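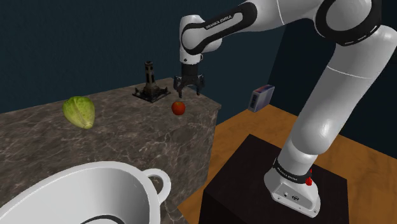 The simulated kitchen, with the gripper above the far end of the counter and the apple just below it.

A visit to the Zirnbridge open day, 12th June

I'd been wanting to see the Zirnbridge lab since May, when a friend forwarded me their notes on teaching an arm kitchen chores. So when the open day came up I took the early train, and I'm very glad I did!

Most of what they do happens on screens first. The project is called Allari, and its job is to collect examples: a person steers a simulated arm through a small task, every motion gets recorded, and the recordings go into training. Severino Bravo ran our session and started with the kitchen, which has a marble-topped counter, a head of lettuce, an apple and a big white bowl with a looped handle. The arm in there is a Franka Emika (you can read the name on the wrist and again on the base), and it looks wonderfully solid for something made of pixels.

Then we got to drive. You hold a small controller, and the gripper follows your hand with a slight lag that takes some getting used to. I had the apple. My first try knocked it clean off the counter and it rolled away across the wooden floor – big cheer from the row behind me. On the second I came in straight from the top, closed the fingers slowly and got it into the bowl.

I assumed the bad one would be thrown away. Severino said they keep it, marked as a failure, and use it to check the part of the system that judges whether a task got done. The morning group had left 293 recordings, and he played several side by side. It was fascinating how different they were! One person swooped in sideways, another paused above the apple for ages, and a third picked up the lettuce first for no reason I could work out.

Between recordings, a tool called Grullalico shuffles things a little: the apple moves, the light changes, the walls get a new color. Baltasar Toledo, who wrote most of it, showed us 30 versions of the same kitchen in a grid. I asked whether all that variety made driving harder. "For you, yes," he said, and gave me one where the apple sat right by the counter's edge. I dropped it again.

Lunch was sandwiches in the corridor. The afternoon slots fill up fast, so put your name down when you arrive. Driving sessions are for groups of up to seven, and the lab is a short walk from the station, uphill all the way.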